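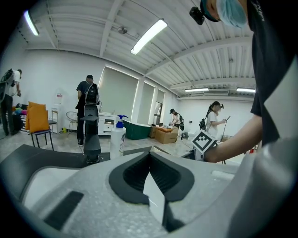
Slide 1. A hand holding a marker cube with square black patterns.

Speaker notes: Label placement and read rates on mixed pallets
Vasilis Tomić, Destex

Opening. Give name and site, then go straight to the problem. A printed code is only as good as the surface it sits on. Most of the talk is about cartons and shrink wrap, with a short part on drums at the end.

Slide 2. The Ginby trial. 146 pallets, all mixed loads, run through the dock door at normal forklift speed. 39 had at least one label that failed on the first pass. Pause here. People will want to write the numbers down.

Slide 3. Causes. Wrap glare first, then labels folded over a carton edge, then low contrast from worn print heads. Explain quiet zone: the blank margin the reader needs to find where the code starts. Tape over the margin counts as damage even when the bars are clean.

Slide 4. Placement rule used at Erlow since December. 2 labels per pallet, on adjacent sides, same height, under the last turn of wrap. Mention that the packers asked for a painted line on the wrapping station – cheap, and it stayed in use.

Slide 5. Print settings. Darkness up one step, speed down one step. Do not go into ribbon grades unless asked; the table is in the handout.

Slide 6. Drums. Curved surfaces shorten the code as seen from the side. Turn the bars so they stack like ladder rungs. Munro still prints them the other way, so keep the tone neutral.

Questions. Likely one on cost per label. Refer to page 2 of the handout.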